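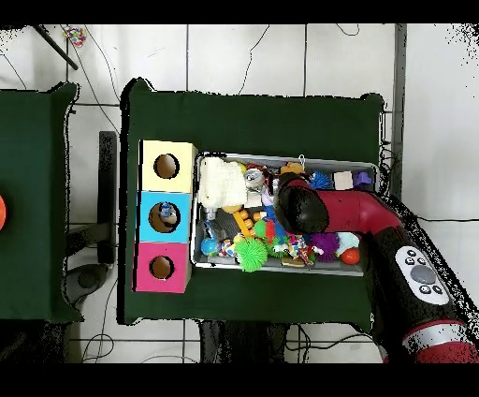 Small toys in the tray, cubes to the left, green cloth under everything.

How to Sort the Toy Drawer Without Losing a Weekend

February 24, 2018
By Oksana Boiko

Every home with children has a drawer where toys under three inches go to retire. Ours had been filling up since we moved in, and it had reached the stage where it opened only if you hit it. I have now sorted it twice, badly and then less badly, and this is the less badly version.

Lay down a cloth first. Plain green works well, and a small ball that lands on fabric tends to stay put, whereas a ball on bare wood is under the refrigerator before you've turned your head.

Now tip a load into a shallow metal tray. You want a rim high enough to keep things in and low enough to see over. I used to work out of a deep bucket, and all I did was stir. Spiky balls, a pom-pom, odd blocks, plush bits of uncertain parentage — the tray takes them all, and you can see most of what you own, which may not cheer you up.

Next, the cubes. Mine have a round hole in the top, and they come in pale yellow, light blue and pink. Set them out in a line beside the tray and give each one a job:

Yellow: hard things, such as blocks and figurines.
Blue: anything a child will ask for by name before dinner.
Pink: soft things and balls, provided they fit through the hole.

If it doesn't fit through the hole, don't force it. I once pushed a plush rabbit in up to the hips and needed 2 people to get it out. Big soft items go in a pillowcase and then into the wash.

Work from one corner of the tray and pick up one thing at a time. No scooping. Scooping feels efficient and gives you the same heap in a new location. Anything you can't identify goes to the edge of the cloth, where it has until bedtime to be claimed. My friend Khrystyna Bilyk allows a week, but she has a garage.

Check little bottles before they go anywhere, and keep small balls and loose beads well away from babies and the dog.

When the tray is empty, wipe it and tip in the next load. Stop after two loads. By the third I start keeping everything, including a stick.

Related
Washing Plush Toys in a Pillowcase
Where to Put 85 Crayons
What to Do With Half a Puzzle
A Coat Rack Children Might Use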